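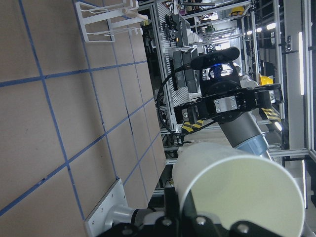

Kilberg Housewares to Move Drying Rack and Drinkware Lines to Brisley

January 2, 2024

Kilberg Housewares will transfer production of its dish racks and plain drinkware from Solheim to a leased building in Brisley, the company said on Tuesday. The move is scheduled to finish in July.

The Brisley site has 29 loading docks, compared with 8 at Solheim. Kilberg said dock capacity had limited outbound shipments at the older plant, where trailers were often held overnight in an off-site yard.

Solheim employs 151 people on two shifts. All of them have been offered positions at the new location, with a mileage allowance for the first year. Staff who decline will receive severance under the existing plant agreement.

Wire forming and coating equipment will be moved first, followed by the cup molding presses. Both lines will run at reduced output during the transfer. Retail customers have been told to expect longer lead times on orders of more than 200 cases.

Trilley Freight will handle the equipment move and will take over regional distribution from Brisley once the site is operating. Terms of the contract were not disclosed.

Kilberg has not set a sale price for the Solheim property. The warehouse office there will stay open for returns and spare parts until the building is sold.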